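Detección de marcas viales con una sola cámara en carreteras secundarias: comparación de dos métodos

Trabajo de la asignatura Proyecto de Robótica Móvil
Grado en Ingeniería en Automática, Escuela Técnica de Prurnville

Resumen

En este trabajo se comparan dos formas de localizar las líneas de un carril a partir de las imágenes de una cámara montada en el interior de un turismo. La primera usa umbrales de brillo y un ajuste polinómico. La segunda emplea una red de segmentación pequeña, entrenada con imágenes etiquetadas por el propio grupo. Los dos métodos se evaluaron en el mismo recorrido, entre Prurnville y el desvío de Plemitz. La red obtuvo mejores resultados en las curvas y en las zonas de pavimento manchado. El método clásico resultó suficiente en los tramos rectos con pintura en buen estado y se ejecuta con mucha más holgura en el ordenador de a bordo.

1. Introducción

El mantenimiento en el carril es una función básica de cualquier vehículo automatizado. En autopista el problema está bastante resuelto, con líneas anchas, curvas suaves y arcenes despejados. En las carreteras secundarias las condiciones son otras. La pintura cambia de anchura y de contraste en pocos metros, los bordillos se confunden con la línea de borde y los guardarraíles producen segmentos largos y claros que apuntan al mismo punto de fuga que el carril.

El proyecto Prarkora, dentro del cual se ha hecho este trabajo, busca una solución de bajo coste para vehículos de inspección de carreteras. El requisito de partida era usar una sola cámara y no depender de mapas previos ni de sensores láser.

2. Adquisición de los datos

Se grabó el recorrido en seis pasadas, todas de día y con el firme seco. La cámara lleva un objetivo gran angular y se fijó por dentro del parabrisas, de modo que el capó aparece en la parte inferior. La calibración se hizo en el laboratorio con un tablero de ajedrez y se comprobó de nuevo al terminar las grabaciones.

De todo el material se extrajeron 2000 imágenes. Para evitar que hubiera imágenes casi idénticas en entrenamiento y en prueba, el reparto se hizo por tramos de carretera completos. El conjunto de prueba quedó formado por 700 imágenes y ninguna de ellas se utilizó para ajustar parámetros.

Las etiquetas distinguen entre línea central, línea de borde izquierda y línea de borde derecha. Las discontinuas se etiquetaron como una línea única, uniendo los trazos. Cuando la pintura estaba demasiado gastada para verla a simple vista, el tramo se marcó como dudoso y no cuenta ni como acierto ni como fallo.

3. Métodos

3.1. Método clásico

La imagen se corrige de distorsión y se proyecta a vista de pájaro suponiendo que el suelo es plano. Después se aplica un umbral adaptativo sobre el canal de luminosidad y un filtro que favorece las franjas claras con asfalto oscuro a ambos lados. Los píxeles que quedan se agrupan por ventanas deslizantes y se ajusta a cada grupo un polinomio de segundo grado.

La zona de interés es un trapecio fijo. Su borde inferior se situó por encima del capó para dejar fuera los reflejos del parabrisas, que en las primeras pruebas generaban detecciones falsas en el carril derecho.

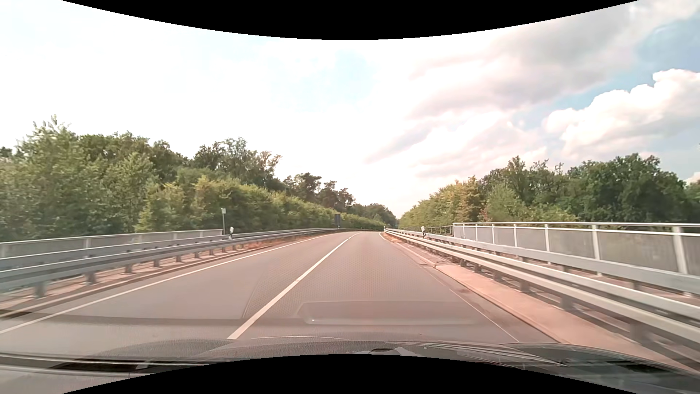
El trapecio fijo tiene un inconveniente en las curvas. Si se hace estrecho, pierde la línea de borde cuando la carretera gira. Si se ensancha, entran el bordillo y las vigas del guardarraíl. Se eligió una anchura intermedia con las imágenes de entrenamiento y se mantuvo igual para toda la evaluación.

3.2. Red de segmentación

Se utilizó una arquitectura codificador-decodificador con pocos filtros, pensada para funcionar sin tarjeta gráfica dedicada. La entrada es la imagen sin proyectar, reducida a la mitad de su tamaño, con una máscara que anula el capó y las zonas negras del contorno del objetivo. Durante el entrenamiento se aplicaron cambios aleatorios de brillo y sombras artificiales. No se usó el volteo horizontal, porque habría mezclado las clases de borde izquierdo y derecho.

La salida de la red se convierte en curvas con el mismo ajuste polinómico del método clásico. Así, las diferencias entre los dos se deben solo a la selección de píxeles.

4. Resultados

En los tramos rectos los dos métodos dan curvas muy parecidas. La línea central es la que menos problemas plantea, tanto continua como discontinua.

La diferencia aparece en la línea de borde derecha. El método clásico tiende a saltar al canto del bordillo cuando la pintura es fina y pálida, y en los puentes del recorrido casi 6 de cada diez errores fueron de este tipo. La red mantiene la línea correcta en la mayoría de esas imágenes, aunque a veces la corta antes de llegar a la curva.

Las juntas y grietas del asfalto no afectaron a ninguno de los dos, al ser más oscuras que el pavimento. Las sombras transversales sí rompen la detección clásica durante unos metros. El cielo muy claro perjudica a ambos métodos por igual: la cámara reduce la exposición y las marcas lejanas pierden contraste.

5. Limitaciones y trabajo pendiente

Todas las grabaciones son del mismo recorrido. No hay datos de noche ni con lluvia, y no se puede asegurar que la red funcione en carreteras con otro tipo de pintura. La hipótesis de suelo plano también introduce error en los cambios de rasante cercanos a Plemitz, que no se ha medido.

Queda por probar un filtro temporal que use la posición de las líneas en las imágenes anteriores. También está pendiente pasar la red al ordenador embarcado Keskin, en el que por ahora solo se ha ejecutado el método clásico.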